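October, bench notebook, Plemska floor trials

Stop fault on the Grosine base, second entry. Carrying on from the page with the battery notes.

Started 9:40. Anneli Harju on the stop button, me on the laptop. Plan was to repeat the straight run along the yellow line with the base unloaded, then again with ballast, and see whether the late stop comes back. It did, on run 6, unloaded, so weight is not the cause. I had been fairly sure it was. Crossing that out on the previous page.

What happened: stop command sent from the laptop, command shows as received in the base log, wheels kept driving. Anneli hit the hardware button and it stopped straight away. Overrun was 80 cm by tape, measured from the mark where it should have been standing. Nothing was touched, but it was still heading for the door end when she pressed. At walking pace that is enough to put it over the line and into the path of anyone coming through.

The hardware stop has worked every time. I want that written down clearly because the email going round makes it sound like the base has no working stop at all. The fault is in the software stop only, as far as we've seen.

Left the base powered for ten minutes after the run and pulled the log before restarting. Last time we restarted first and lost the buffer. Do not do that again.

From the log: the stop message arrives, gets a sequence number, and then sits behind a block of old velocity commands. The base works through those before it gets to the stop. The queue was 25 deep on run 6. On the good runs it never went past two. So something is filling it up, and the stop has no priority over anything else in there. Those are two separate faults and I'd like them logged as two.

Tried to find what fills the queue. Pulled the wireless dongle and ran on the long cable, no backlog in five runs. Put the dongle back and got a backlog on the second run, a small one, no overrun worth measuring. Looks like the laptop keeps sending while the link drops out for a moment and then the whole lot lands together. Kuusisto had something like this on their older units, I think, though theirs was a different radio. Will ask.
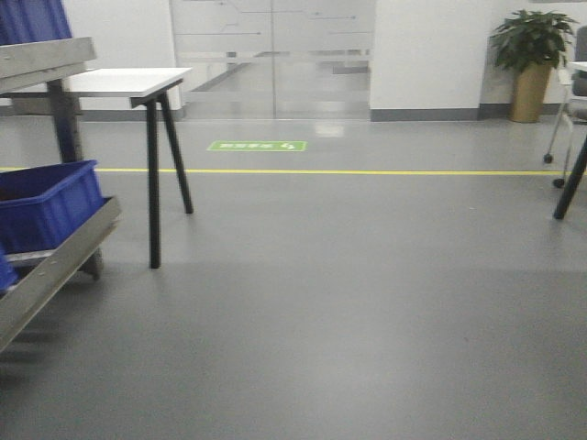 Notebook 4, p. 13

Floor layout for the afternoon runs. Small white table stays on the cart side, plant and office chair stay by the wall. The yellow line is the limit. The base is to run on the near side of it and toward the table, away from the glass door, until both faults are closed. You can't see much through the frosted or etched panels and I don't want anyone opening that door onto a base that might not stop.

Cart wheels: please check they are locked before a run. I leaned on it at lunch and it moved.

2:15, changed the base side so a stop message clears the queue and goes to the front. Quick patch, not reviewed, on the trial branch only. Also made the base throw away velocity commands that are too old by the time they are read. First attempt used the laptop's clock for the age and the two clocks don't agree, so the base threw away everything and refused to move at all. Annoying but safe. Switched to time of arrival, then saw that this does nothing for a backlog that arrives in one lump, so that is no good either. Back to the laptop's time stamp, with an offset worked out at connection. Holds for now. It will drift over a long session and I haven't dealt with that.

Ran with the patch from 3:00. Forced the backlog by switching the access point off and on mid-run. Stop was obeyed each time, worst overrun a hand's width, most less. Anneli kept her thumb on the button for all of them and did not need it.

Not happy calling it fixed. Forcing a dropout is not the same as whatever happened on run 6, which came on its own.

Still to do:
Ask Skadlow whether the base firmware has its own command timeout. The manual mentions one but gives no value, and I can't find the setting.
Clock drift, see above.
Get the stop patch reviewed by somebody who didn't write it.
Second hardware button for the laptop position — at the moment the person typing can't reach one.

Until the review is done, two people for every powered run, one of them holding the button and doing nothing else. Base is off, battery out and on the charger, key in the drawer.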